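3/1/22
By Maureen Dobson

Okay, hi everybody, thanks for sticking around after lunch. (Wait for the door to close.) I'm Maureen, I work on the Zesow project, and I'm going to spend my time on the least glamorous part of it, which is getting the examples. Dan's group had the model talk this morning, so go bother them about the model!

Quick background for anyone who came in from the other track. Zesow is our two-handed block task. A person wears the gloves, drives both arms in the simulator, and builds a pattern out of colored cubes. We record the whole thing, the learner watches a big pile of those recordings, and then it has a go by itself. The simulator is Zelomley, the recorder is Skustach, and if I mix up the names just wave at me.

First slide with cubes on it. Let people look for a second before talking. 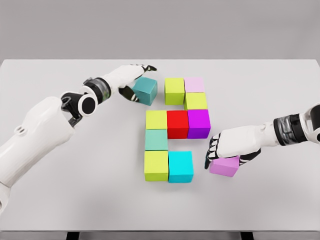
Both hands busy: teal cube in the left, pink cube under the right.

So what I love here is that the two hands are doing different jobs. Left hand has a cube in its grip, right by an open spot in the top row. Right hand is over another one, down low. When we started, our instructions said to use one hand at a time, and people did, and the examples were beautifully clean and the learner came out stiff as a board. It would park one arm completely and wait. We threw that rule away in May and let folks work however they liked.

Numbers, since somebody always asks. We have 2,000 recordings in the current set. I went through 116 of them by hand, start to finish, with a notebook and a lot of tea. Of those I pulled 30 that I'd call bad. Five of the bad ones were my own, and yes, you may laugh.

(Pause for laugh. If no laugh, keep going.)

What do I mean by bad? Mostly dithering. You pick up a cube, you change your mind, you put it back, you pick it up again. A person watching knows you're thinking. The learner sees a move it ought to copy. We tag those stretches now, and the training run can skip them or keep them. Still arguing about which is better, come find me at the break if you have opinions.

Next slide, and don't rush it, there's a point to make about the left arm. 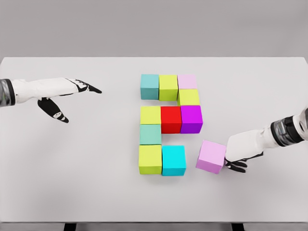 Left hand open, right hand on the loose pink cube.

Look at the left hand, open and touching nothing at all. I used to cut moments like that! I figured an idle hand was wasted data. Then Surdu (that's our labeling tool, sorry, another name) let us mark what each hand is up to separately, and I changed my mind. Hovering out of the way is a skill. If the learner never sees a hand stay clear of the blocks, it's going to knock them over while the other one works.

The other thing I'd point at is color. There are two pale pinks in this one, one in the pattern and one off by itself with the right hand on it. Same with the muted teals, there's a pair. So "get the pink one" isn't enough of an instruction, and our early labels said exactly that. We redid them to say which pink, by where it sits. It was a dull couple of weeks and I'd do it again.

Things I'd tell you if you're starting your own set: let people practice before you hit record, write down who drove each one, and watch your own recordings first. You'll be a lot kinder to everybody else's.

Skip the slide on file formats unless we're early. Put up the contact page, take questions, and remember to repeat each question into the mic.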